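The Clothes Swap Is Back, and So Am I

Well, we made it through the holidays, and I'm already thinking about closets again! The winter swap is on Sat 17 January in the big room at Conneely Hall, doors at 11, and if you came in August you know to show up early (the good coats go fast, and I say that as the person who missed the green one).

For the new folks, it works like this. You bring clean clothes you're done with, you get a paper ticket for each piece, and you spend your tickets on whatever you like. Kids' stuff is free, no tickets needed. Last time we took in 202 pieces and sent 97 of them home with new people, and the rest went over to the Plesari thrift shop the following week.

I've been asked a lot what counts as "good enough" to bring. My own rule is that if I'd lend it to my sister, it can go. A bit of pilling on an old sweatshirt is fine by me. Holes under the arm, no. Anything that smells like a basement, please, please no.
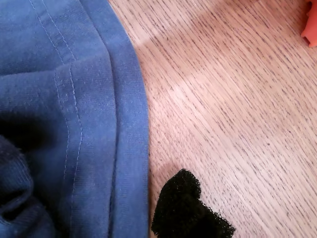

Gerrit Schouten wrote in to disagree with me on the holes, saying he picks up torn things on purpose and mends them over the winter, and couldn't we have a box for that? Yes, Gerrit, we can! There'll be a mending box by the door, no tickets either way, and you're welcome to empty it.

That got me thinking about how much I used to throw out. I moved apartments two years ago and filled three trash bags with clothes, mostly because I was tired and the truck was double parked. I still think about a pair of corduroys in there. Since then I keep a tote bag on the closet door handle, and whenever I try something on and take it right back off

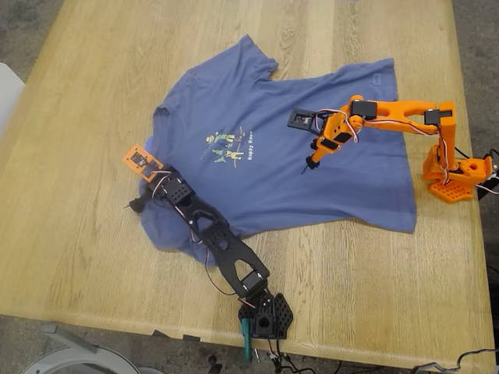 and sigh at it, into the tote it goes. By swap time the bag is full and I don't have to decide anything. My husband has started sneaking things out of it again, so I tie the handles now.

Rosalinda Layug is running the sign-in table and could use a second pair of hands from 10:30 on. We also need racks. We have room for 40 more hangers if you've got the plain wire kind piling up. 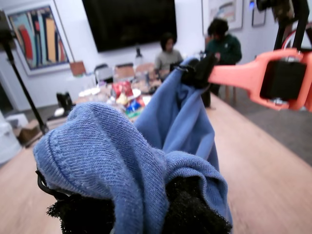
What to bring, what to leave home

T-shirts we always have plenty of, and they always go, so bring them. Coats, boots and anything in bigger sizes we never have enough of. Please leave out underwear, swimsuits and pillows (we got nine pillows in August, I don't know what to tell you).

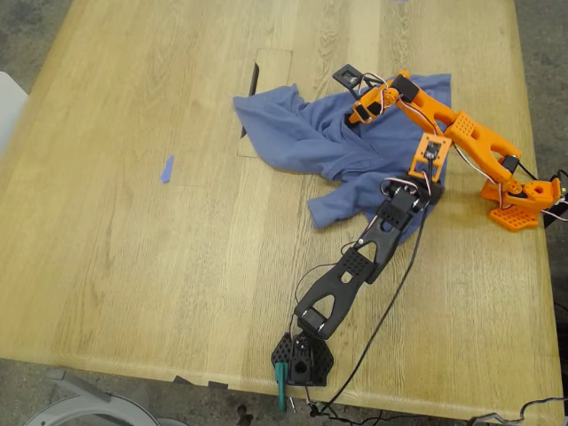
Folding is the one thing I'm going to nag about. We set up by size, and last summer Noel Dela Peña and I spent the whole first hour digging through garbage bags trying to find labels. A blue T-shirt bunched up on a table could be any size at all, and people walk right past it. Fold it with the label up and somebody will grab it. If the label's gone, a bit of masking tape with your best guess is great.

Coffee's on us, bring your own mug. Questions to me or Rosalinda, and if you need a ride from the Rinanus side of town, let me know by Thursday.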